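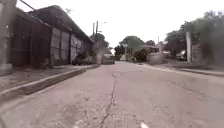
Cledska Street Walking Group
Route safety checklist, September, with comments

Route: Dikcombe gate to the Prajapati bakery and back
Start time: 7:15 a.m.
Walkers expected: 16

1. Meeting point clear and well lit – YES
Lovely spot, and the bench has been fixed at last, which my knees are very glad of. Please stay on the grass side while we gather so the delivery vans can get by.

2. Footing checked along the whole route – YES, WITH CARE
Old concrete has its cracks, as we all know, so lift your feet and wear proper shoes. I know sandals are comfortable, dear friends, but please save them for the bakery patio.

3. Drinking water – YES
The Clumum fountain is running again. Bring your own bottle anyway, a full one, and don't be shy about stopping for a sip.

4. First aid bag – NEEDS ATTENTION 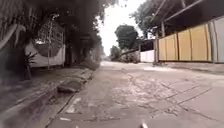

We are down to 2 bandages and the cold packs are past their date. I'll restock before the next walk, but if you have spare plasters at home, do tuck a few in your pocket.

5. Road crossings – YES
There are 4 of them. We cross together, even if it takes a while – the coffee will wait for us. The last one, by the bakery, is the busy one, and drivers come round that corner faster than they should.

6. Bright vests – PARTLY
Front and back walkers have theirs. The mediums seem to have gone home with somebody, so have a look in your hall closet.

7. Emergency contact cards – NOT DONE
Blank cards are in the tin at the gate. Fill one in, front and back, and keep it on you.

Next check: before the October walk, same route.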